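Let the joke characters be jokes

2023-04-23

I've been losing to the same bear for 8 days now. He's the secret guest fighter in Tronetti, he wears an apron, and his best move is dropping a tray of buns on your head. A lad who was beating me online last night typed "this is why nobody takes this game seriously" after I picked the bear myself, and I've been composing my reply ever since. So this is my reply (sorry, it got long).

I love guest characters in fighting games. I love them most when they make no sense at all. When I was a kid the rumours were half the fun: somebody's cousin had unlocked the racing driver, somebody else had seen a code written on the back of a bus seat. You'd spend an entire August holding down shoulder buttons on the title screen for a character who didn't exist, and you'd do it again the next year!

What we get now is a roadmap. Nernico puts out a season chart with four grey silhouettes on it, everyone works out who they are by teatime, and then we all argue over whether each one "earns" the slot. Does she fit the lore? Has he got enough moves? Is the franchise big enough? My friend Duyên Thân ran a poll on our little forum asking who should be the next guest in Brornitz, and of the 371 people who voted, the biggest group picked a man with a sword. We already have so many men with swords. I counted on Duyên's behalf and gave up, grumpy, somewhere in the second row of the select screen.

The usual argument against silly guests is that they take a place from somebody with proper fans. Fine, I get that, I waited years for Nel to come back and I'd have been livid if she'd lost out to a bear. But the silly ones tend to be built by somebody who's having a lovely time, and you can feel it in the hands. The bear has a throw that only works if you've been standing still. Is it good? No. I've landed it roughly 40 times and lost most of those rounds anyway. I still shout when it comes off.

Compare that with the last "serious" guest, who arrived with a cinematic trailer, a tragic backstory and the same fireball as everybody else. I paid for him and used him twice. He has a super move that lasts so long I once got up, put the kettle on and came back in time to see myself lose the round.

And the balance worry, please. If a bear with buns is ruining your ranked matches then the bear needs his numbers changed, same as anyone would. Being funny isn't a balance problem. Duyên disagrees with me here and thinks joke fighters always end up either useless or horrible to play against, with no middle. She's in the top 500 in our region and I'm very much not, so weigh that however you like.
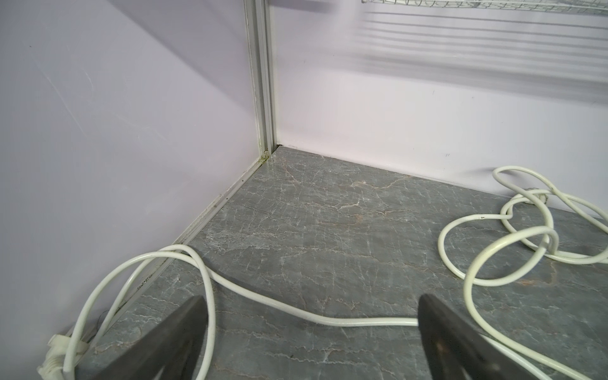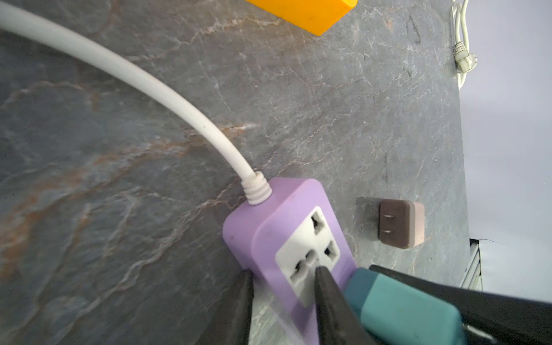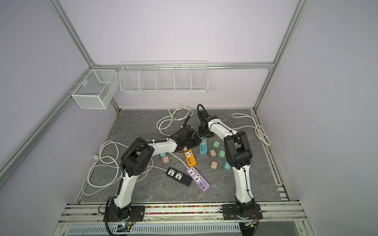
What I'd put in instead

If Nernico rang me up tomorrow I'd ask for one slot a season with no silhouette, no trailer and no poll. Just stick somebody in the game and let us find them. A dinner lady, a goose, the referee from the tutorial who's been watching us all get battered since the first game and must have opinions by now. Give them one brilliant move and one completely daft one.

And don't sell it to me separately. Hide it behind something annoying, like finishing arcade mode without jumping, so that there's a week where half the forum thinks the other half is lying. I'd happily swap the whole season pass for that week.

Anyway, the lad from last night wanted a rematch and I've said yes. I'm picking the bear.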